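To: Members' List, Sturkwood Allotment and Community Hall Association
From: Nilmini Pathirana, Secretary
Subject: Re: Surfaces, shared supplies and the January changeover

Dear members,

Thank you to all who replied to the notice on the changeover. Several messages raised the same points as the one quoted below, and I am answering them together so that everyone has the same information.

> Could the Association please confirm three things before January?
> First, whether the white boards in the hall are to be cleaned by
> the group using them or by the cleaning contractor. Second, whether
> the supply cupboard will still be open to evening groups. Third, what
> happens to deposits already paid under the old booking form. Our
> group paid 200 dollars in the spring and has had no receipt.
> – Amarasinghe, for the Pisholm Road Quilters

The replies follow in the order the questions were asked.

1. Cleaning of boards and other white surfaces

Under the new agreement, the contractor is responsible for floors, restrooms and the kitchen. Boards, table tops and display panels remain with the group that has booked the room. Brown marks such as these should be wiped with a damp cloth and a small amount of dish soap. Scouring pads and abrasive powders must not be used on any white surface in the building. If a mark remains after cleaning, please write it in the room log with the time of your booking, and no charge will be made to your group.
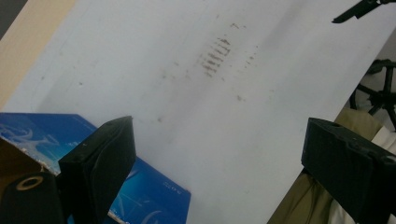 2. Supply cupboard

The cupboard will stay open to evening groups until 9:30 p.m. The key will be kept in the coded box beside the office door, and the code will be sent to each group's named contact before the changeover. Paper towels, trash bags and dish soap are provided by the Association. Craft materials, extension cords and coffee are not, and items of this kind left in the cupboard after January will be moved to the lost property shelf.

Groups that store their own equipment may keep up to 2 lidded boxes in the back hallway. Each box must carry the name of the group and a telephone number. Boxes without a label cause difficulty at every fire inspection, and we ask for your cooperation on this point.

3. Deposits

All deposits paid under the old form will be carried over in full. The standard deposit remains 200 dollars for a single room and 400 dollars for the whole building. Receipts were delayed when the office moved to the Vurnness system in the summer – we apologize for this – and a total of 174 are now being mailed. Any group that has not received one by the end of January should write to the office, giving the date of payment and the name on the check.

Groups that wish to withdraw may request a refund in writing. Refunds are paid by check only.
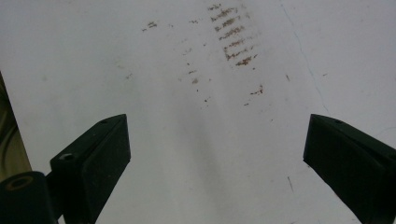 Please note also that the old booking form will not be accepted for any use of the hall after the changeover, including bookings already penciled in on the wall calendar. The new form asks for the name of a second contact, the number of people expected, and whether the kitchen is needed. Forms may be left in the office mailbox or sent by reply to this address, but please do not send them to the full list.

The side gate will be locked at 10 p.m. as before. Groups finishing later should leave by the front entrance and check that the door has closed behind them.

Sincerely,

Nilmini Pathirana
Secretary
Sturkwood Allotment and Community Hall Association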